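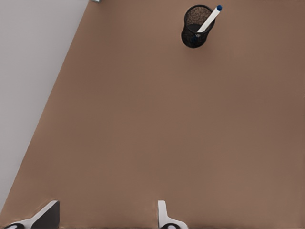
From: Po-yen Fung
To: cell-setup list
Date: Wednesday, October 7, 2026
Subject: Re: Gripper opening drifts after finger swap

Hi Ngân, hi all,

Oh, I know this one! I spent most of July chasing it on our cell at Cliltdale, so let me save you some evenings (I hope).

Ngân Cù wrote:

> We put new fingers on the Gollska arm last week and ever since then the
> gripper doesn't close on center. It's fine when it's wide open, but by
> the time it gets down to the width of a marker, the left finger arrives
> first and shoves whatever we're picking up to the right. I've redone the
> zero 3 times. Same thing every time. In the simulator the same pick
> works perfectly, so I don't think it's the program. Is it the fingers,
> the mount, or me?

I'd bet on the mount. The simulator loads the finger geometry straight from the model file, so both sides are perfect mirror images and always will be. Mine looked great in there too: marker in the mesh cup, arm comes in, picks it out, everybody's happy. Then I'd run it on the real table and knock the cup over.

What got me was the order I tightened things in. If you run the screws on one finger all the way down before you start the other, the first one seats a hair crooked and then stays there. Try this:

1. Power down the arm and lock it out. Don't just hit pause, please.
2. Take both fingers off and wipe the seats. I found a tiny curl of plastic under my left one, and I'd already cleaned it once!
3. Put both fingers on with the screws only finger tight.
4. Close the jaws by hand on something straight and stiff. I use a short piece of ground rod.
5. Snug the screws a bit at a time, going back and forth between left and right.
6. Power up and do the zero again with the jaws closed, not open.

That last step matters more than I thought. I was zeroing wide open for weeks, and the Koviver controller was quite happy to accept it, but any error at the mount only showed up near closed. Sounds a lot like what you're seeing.

If it's still off after that, swap the left and right fingers and run it again. If the early finger changes sides, you've got a bad finger. If it stays on the left, look at the linkage. Ours has been through 3,084 cycles since I did all this and the zero hasn't moved enough for me to care.

Oh, and before you go back to the cup, drop your approach speed to 70 percent for the first few runs. A light mesh cup with one marker in it doesn't take much of a bump, and I got tired of crawling under the table.

Do you still have the old fingers? I'd love to know if they go back on straight. The Bạch adapter plate has slotted holes on the version we bought, and I've wondered if yours does too. Send me the measurements if you get a minute with the calipers.

Cheers,
Po-yen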